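Home News Events Membership Contact
Search this site Enter keyword Go

Butside Tool Library: changes to borrowing from May

The loan period for hand tools goes up from one week to 2 weeks. Power tools stay at one week, as there is usually a queue for them and the sanders in particular are booked well ahead.

We now have 165 items on the shelves, up from 136 at the last stock check. Most of the new ones came from the Driltari workshop, which closed over the winter and passed its clamps, planes and chisels on to us. The chisels have been sharpened and can go out straight away. Two of the planes need new handles and will be listed when they are ready.

Late returns will be charged at 30p a day. If you know you are going to be late, send a message before the due date and we will extend the loan, as long as the item has not been reserved by another member.

The Horobets Road drop-off box has been taken away. Please bring everything back to the main counter on Turkel Street - the side door is open until 6pm. Tools should come back clean, with their cases and any spare parts. Blades that have gone blunt are not a problem, but do tell us at the counter so they can be put aside for sharpening.
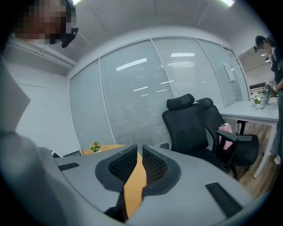
Can I borrow a tool for a friend who is not a member? The loan has to be in the name of the person using the tool, so your friend would need to join first. Membership forms are at the counter and it takes a few minutes.

Reservations for the long ladders open again at the start of May.

Share 4 Comments 2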